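We use cookies to improve your experience on this site. Accept all | Manage preferences

4.2 Ordering the grasps

The planner treats bag packing as a queue of grasps, each with a cost. Kurian's original version in Amix fixed the queue before the arm moved, which made it quick to compute but left it blind to anything that shifted on the table. We recompute the queue after every release instead. A full pass takes 75 ms on the workstation used at Dostby, well inside the time the arm needs to retract.

Cost has two parts: the free space left at the bag opening, and how far the object must be turned before it can go in. Long, thin packages score badly on the second and tend to be left until late. Paper handles are kept in the collision model as soft obstacles, so a path may brush them at low speed. Of 1,161 logged placements, 288 used such a path (Figure 4).

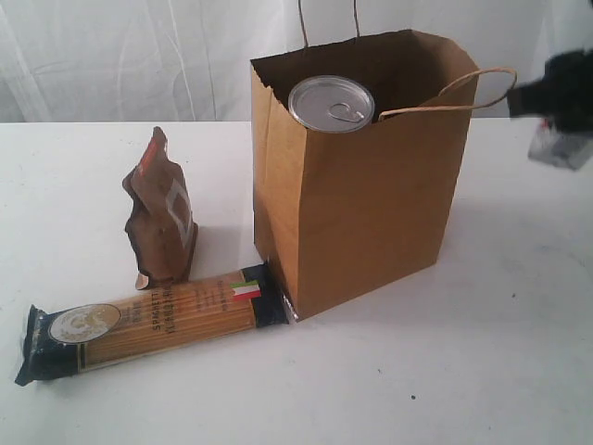 Figure 4. Groceries and paper bag during a packing run, with one object held in the gripper.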